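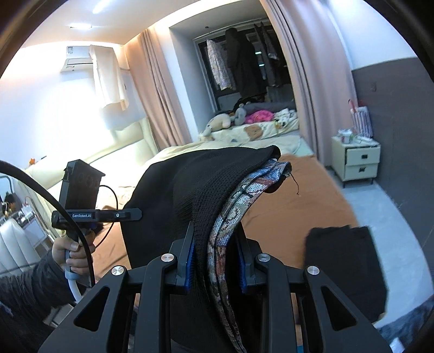

A black garment in the jaws of a hand-held gripper, with a second one held at the left.

Home Ask Topics Local Log in

Posted in Home & Tech by spincycle_golcombe
July 2024

Went to a robot laundry open day and saw people doing the laundry. What should I have asked?

There was an open day last week at the Kondotel building in Golcombe, put on by a firm called Foltmont. The flyer said "See how robots learn to fold." I went because my mother can't manage her own laundry anymore and my sister keeps sending me articles about how a machine will be doing it for her in a couple of years. I expected a machine.

What they had was a furnished bedroom with clothes on the bed and people holding big black grippers by the handle. They squeeze, the jaws close on a shirt or whatever it is, they lift it, fold it, put it down on the pile and start again. The one nearest me had blue pads inside the jaws and seemed to do all right with heavier stuff. Thin fabric took several tries. Every move was made by a person. I asked where the robot was and the guide said the robot "comes later" and that we were watching the data stage.

On the wall in the hallway they had a poster saying 1741 folds recorded in this building and a "target success rate" of 100 percent. I asked what the rate was now and she said that was a question for the other team, who weren't there. The other team is apparently at a place called Shih and doesn't do open days.

I'm not trying to be mean about it. The people doing the folding were patient and let us have a turn (I was terrible at it, I could pick up a sock and that was it). But I drove a fair way and I came home with a tote bag and no idea if any of this works. There's another open day in January and my sister wants us both to go. Is it worth it? And what do I ask so I don't get the same runaround?

3 replies, sorted by most helpful

gearbox_and_tea

The "no robot" part is normal, so I wouldn't hold that against them. A common way to teach a robot arm a household chore is to have people do the chore by hand with the same kind of gripper the arm would use, and record it. It's cheaper than hauling an arm into a bedroom. So what you saw was probably real work and you weren't being fooled about that part.

Where I agree with you is the poster. A count of recorded folds tells you how busy the people were. It says nothing about what a machine can do with the recordings. And a target is a wish – anybody can print 100 on a wall.

If you go in January I would ask these, and I'd write down what they say:

How many times has a machine tried this without a person touching anything, and how many of those came out folded? If they give you a percentage, ask for both numbers behind it.

Who decides that a fold counts as good? I went to a demo at a different firm where "folded" meant the shirt ended up smaller than it started. They told us 73 percent and I would have put maybe half of those in a drawer.

Was it tried in a room it hadn't been shown before, with clothes it hadn't been shown? This is the big one for your mother. Her bedroom isn't the Kondotel bedroom. The bed is a different height, there's a lamp in the way, the cardigan has toggles on it. Something trained in one room can look great there and be lost across the hall.

What happens when it drops something? A person bends down and picks it up without thinking. Ask if the robot version can do that at all, or if someone walks in and resets it.

If they can't answer the first one, I'd save the gas. Or phone ahead and ask it, and decide from there.

foldy_mcfold

dont bother. went to the one before yours, same thing, people and tongs. the cookies were good. a laundry service that picks up is a real thing that exists today and my aunt has used one for years

bed_14_window_side

I was one of the people holding the grippers at an earlier Foltmont day, paid by the session, so take this as you like. I don't work for them now.

First, the reply above is right that it's recording work. The recordings are used for something, I saw them being checked and plenty got thrown out. We were told to redo any fold where the cloth slipped. In my longest stretch I did up to 1096 pickups and my wrist knew about it.

Second, in all that time I never saw a robot fold anything, live or on video. Maybe there is one at Shih. I asked too and got the "other team" answer, and I was on the payroll. I don't think anyone was lying to me but I stopped telling my friends I was training a robot, I just said I folded clothes.

They do change the clothes a lot, I'll give them that. The rooms not so much while I was there.

For your mother I would make plans that don't have a robot in them. If you go in January, go for the outing, and ask to see the rejected recordings. Those told me more about how hard this is than the good ones.

spincycle_golcombe replied

Thank you, useful, especially the part about both numbers. I've called and left a message asking the first question. I'll post if they call back. Looking into the pickup service too.

Related
Is a stair-climbing vacuum worth the money yet?
Golcombe open days: which ones have parking
Dryer takes two cycles to finish one load
How do you fold a fitted sheet alone
Shirts come back from the laundry service with creases, normal?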